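Tarnbridge Letter » Household & Town » The drawer of dead chargers
× Share this item

The drawer of dead chargers

Every house in Tarnbridge has the drawer. Ours is the second one down in the kitchen, under the one with the spoons, and it opens four inches before something inside it rears up and jams against the frame. You work a hand in, push down on whatever it is, and pull with the other hand. Then you look at what you have, shut it again, and go buy a new cable at the drugstore.

I have lived with this drawer for long enough that I know its contents by feel. There is a camera charger for a camera we gave to my sister-in-law, who has since asked twice whether we ever found the charger. (We had not. It was in the drawer.) There are three of the flat, wide plugs that one phone company used for a few years and then disowned. There is a thing with a round tip that fits nothing we own, including, I have checked, the thing it came with. There is a remote control with no battery door and a great many battery doors with no remote control.

This spring the town gave me a reason to empty it. The transfer station on Savard Road has opened its electronics shed again after a winter of being padlocked, and as of March residents can bring in anything with a plug, a battery or a screen without paying the fee, up to the limit printed on the permit. I had been putting off the drawer on the grounds that the shed was closed. When I read that it was open I felt the particular sinking of a person whose excuse has been taken away.

So I emptied it onto the dining room table. My household came through in ones and twos to look, the way people slow down for a fender bender, and each of them picked up one object and said we should hang on to that. By supper the keep pile was larger than the go pile and we were eating in the living room.

The argument for keeping a cord is always the same. It might go to something. You can't prove it doesn't, short of testing it against every device in the house, including the ones in the attic, and the ones in the attic are how you got here. My own weakness is for power bricks. A power brick has heft. It has tiny print on the bottom that looks like it was approved by a serious person. I will throw away a good sweater before I throw away a power brick, and I have, and the sweater was warm.

After two evenings of this I made a rule, and I pass it on for what it's worth. If a cord can't be matched to its machine while you are standing there holding it, it goes in the box. No walking around the house with it. Walking around the house with a cord is how I ended up in the attic for an entire afternoon, where I found the breadmaker, became hopeful about the breadmaker, and brought it down. It needs a paddle. I am told the paddle may have been in the drawer.

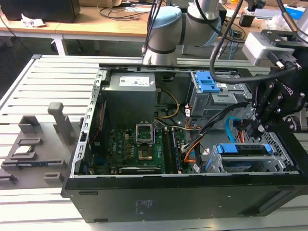 TARNBRIDGE, March

The shed takes more than I would have guessed. The posted list covers desktop computers, laptops, monitors, printers, phones, stereos, game consoles, anything that is mostly cord, and string lights, which are listed separately and in capital letters, as though there had been an incident. It does not take smoke detectors, loose batteries, or anything with fuel still in it. Microwaves go around the back with the metal. Nor does it take VHS tapes, which the sign describes as "household waste," a hard thing to read about your own wedding.

Desktop computers are the sticking point for most people I've talked to, and they were for me. A cord you can toss. A computer has your taxes in it. The usual advice is to take the hard drive out before you let the rest go, and on many of the old office-type towers this is easier than it sounds: unplug it, take the side off, find the drive, free it from whatever holds it, and pull the two cables from the back. I did mine in the time it takes to boil eggs, not counting the time I spent looking for the screw. Then I had a hard drive, and no place to put it, so it is in the drawer.

You may also wipe the drive with a program and leave it in, provided the computer still turns on. Ours made a noise like a coffee grinder and displayed a message in white letters telling me to contact the administrator. I am the administrator. I was as surprised as anybody.

Bring your permit. The booth checks it now, and it has to be stuck to the windshield, on the driver's side, where it covers the one clean spot. The permit allows 200 pounds of electronics per household per year, which sounds like plenty until you meet an old television. Ours was a Verka, the big kind with the rounded back, bought in 2000 and kept in the basement ever since the flat one came, in case the flat one got tired. It took two of us to get it up the stairs and a third to stand at the top and say "careful." The scale at the shed put it at 77 pounds. I would have sworn to double that, and so would my back.

If you have something that works, there is a swap shelf inside the door on the left. The idea is that you leave one thing and someone else takes it. The practice is that you leave one thing, look at the shelf, and drive home with a label maker. I went in with four boxes and came out with a Cho clock radio that has the big green numbers I remember from my parents' room. It keeps fine time. The alarm can't be shut off except by unplugging it, so somebody up the road is sleeping better than they were. I recommend leaving the shelf for last, or sending in the member of your household with the least imagination.

A word about the line. It backs up badly in the late morning, past the brush pile and nearly out to Savard Road, and the people in it are not at their best. They have been carrying televisions. Go right at eight when the gate opens, or go after three, when the attendants have had lunch and will let you throw the cords into the bin yourself. I had not expected to care about this. You get them by the armful and heave, and they go in with a sort of long slither, and for a second you feel like someone who has a system.

The station posts its totals on the board by the booth. Last year the shed took in 1146 carloads before the padlock went on, and I was in none of them, having been busy opening and closing a drawer.

It opens all the way now. For nearly a week it held a hard drive, a flashlight and a roll of stamps, and I showed it to visitors. Then a new phone came into the house, with its own cord, which is a different shape from the old cord, and the old cord was still perfectly good.

Electronics shed, Tarnbridge Transfer Station, Savard Road. Gate opens at 8 a.m. Windshield permit required. No loose batteries, smoke detectors or tapes. STRING LIGHTS must be off their spools.

Share this item | Print | Back to Household & Town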